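# Brostitik

Last touched 02/01/2023, while the office heating was off.

Brostitik is a simulated copy of the Arnasden district heating loop: 2 boilers, 60 substations and over 400 valves, most of them labelled. It lets you try a new control schedule without chilling a whole street.

## Data

- `loop/` has pipe lengths and diameters
- `demand/` has hourly heat use, with a hole in August when the logger was unplugged
- `tariffs/` is best left alone

## Known problems

Return temperatures drift on long runs. The Astton branch flows backwards if you ask it nicely.

Questions to Irfan Sial, who prefers short ones.
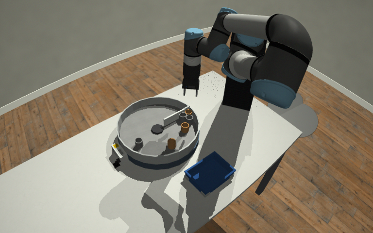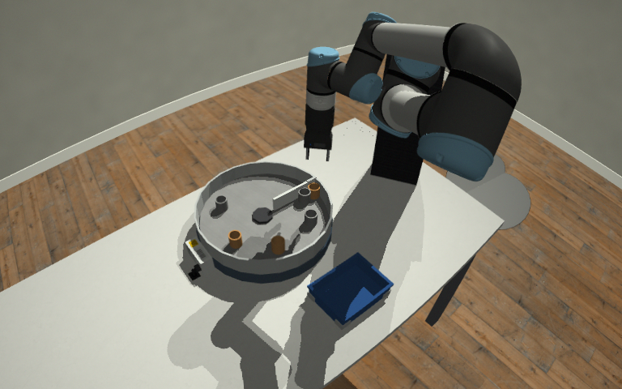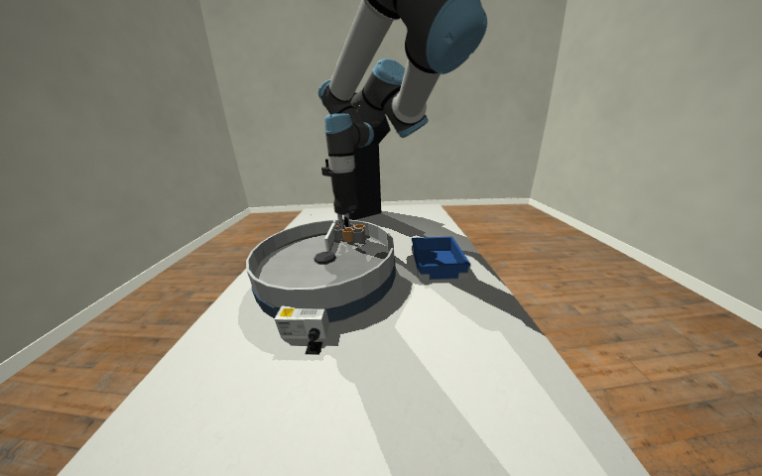 *Simulated views: robot arm at a long white table.*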